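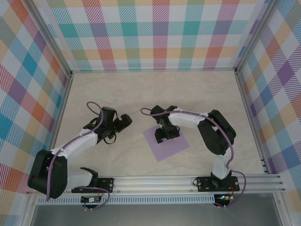

Right arm over the purple square, November.

Came out to the shed straight after tea, meaning to spend an hour on the folding and then do the washing up like a decent person, and of course it's well past ten now. Somtochukwu Ugwu has been on at me to write these things down while they're fresh (he lost a whole winter of notes on his own build), so I'm doing as I'm told for once.

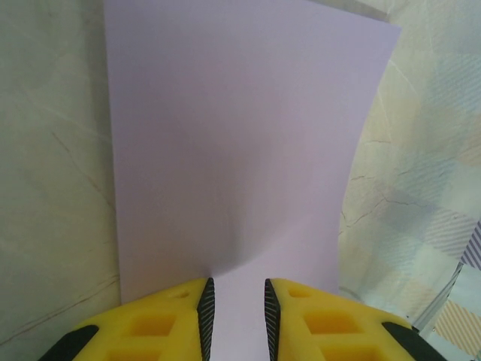
My trouble all along has been paper. Blocks are easy, and even the old tea towel was easy enough once I'd slowed everything down, but paper has a mind of its own and I've grown quite fond of it for that. Pinch it low between the yellow fingers and the sheet bows in a big soft curve, so the top corner is never where the Dritier software reckons it should be. I dropped the grip setting from 329 to 200 tonight and I might try 100 tomorrow, just to see what it does.

The other thing I want to sort out is the order the arms move in,

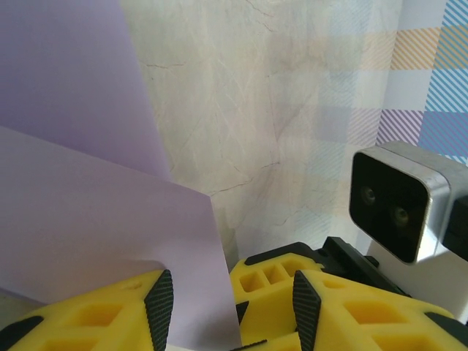

and whether the left one ought to wait until the right has let go, or come in early and share the load. Mum always folded sheets with me early-and-share, walking in to meet in the middle, so that's my favourite at the moment!
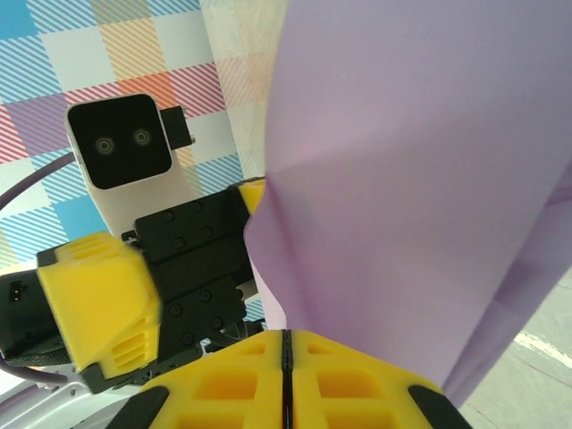 Shed book 4, p. 37

Must ring Ustthorpe about more cable clips. Dishes still in the sink. Bed.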